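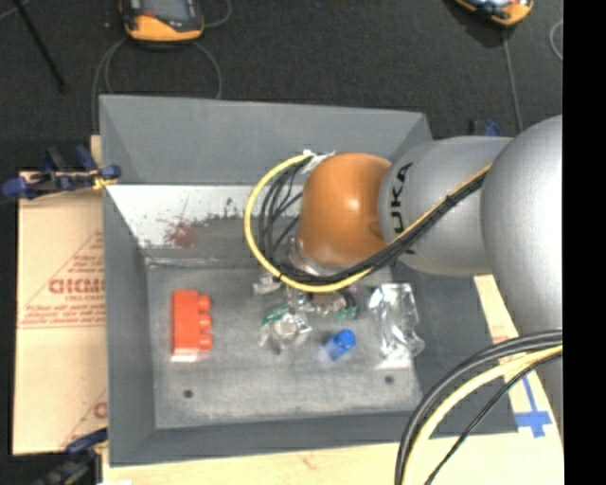

Cable wear on the Drallow picking cell is back on the list. Tyson Melnyk wants a swap every 90 days, and I'm not convinced. The yellow cable still swings wide around the orange joint before it crosses the arm, with the black bundle tied to it, and a fresh cable on that same loop will rub in the same places. Shengli Dai has asked for a shorter route and a second tie point. I'd try that first. Until then, check the jacket after every 100 hours and write down what you find, even if you think it's fine.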